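# 薄緑のタオル

ブラガンサの祖母の下宿屋には、いつも薄緑のタオルがあった。洗いすぎて縁のほうから白っぽくなっていくのだが、祖母は新しいのを買うときにも必ず同じ色を選んだので、戸棚の中には濃いのから薄いのまで、まるで季節の移り変わりのような山ができていた。

六月の雨の晩、ジルマール・タヴァレスという時計直しの男がやってきた。ひと晩だけ、と言って宿帳に名前を書き、玄関の敷石にぽたぽたと水を落としながら、すまなそうに立っていた。祖母は何も訊かずに戸棚を開け、いちばん厚いタオルを選んで、男の頭にふわりとかぶせた。子どもにするみたいに。男はその下でしばらくじっとしていて、それから少し笑ったようだった。

結局、ジルマールさんは四年いた。

台所の柱時計を直し、隣のパン屋の時計を直し、教会の時計にまで手を出して神父さまに叱られ（十五分も進んでしまったのだ）、夜になると私に歯車の名前を教えてくれた。祖母のスープは塩が足りないと毎晩のように言いながら、鍋の底まできれいに食べた。祖母のほうも、塩を足したことは一度もなかったと思う。

出ていく朝、彼はタオルを一枚もらえないかと言った。祖母は「あれは宿のものですから」と断った。ずいぶん冷たいことを言うものだと、私は階段の途中で腹を立てていた。

駅まで鞄を持っていったのは私である。汽車を待つあいだに、彼が切符を探して鞄を開けると、シャツの上に、きちんと四つに畳んだ薄緑のタオルがのっていた。端に縫い目のある、まだ色の濃い、買ったばかりの一枚だった。ジルマールさんは長いことそれを見ていて、切符のことはすっかり忘れてしまい、汽車が入ってきてから二人で大慌てをした。切符は帽子の中にあった。

家に帰ると、祖母は洗濯物を干しながら、今日はよく乾くわね、と言った。私も、うん、よく乾くね、と答えて、籠から次の一枚を取って渡した。

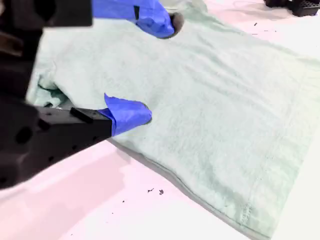
**マレク・クライチー**

続きの話「アズビーの汽車」は、次の号に載せていただく予定です。祖母のスープの作り方もそのときに書きます。塩はお好みでどうぞ。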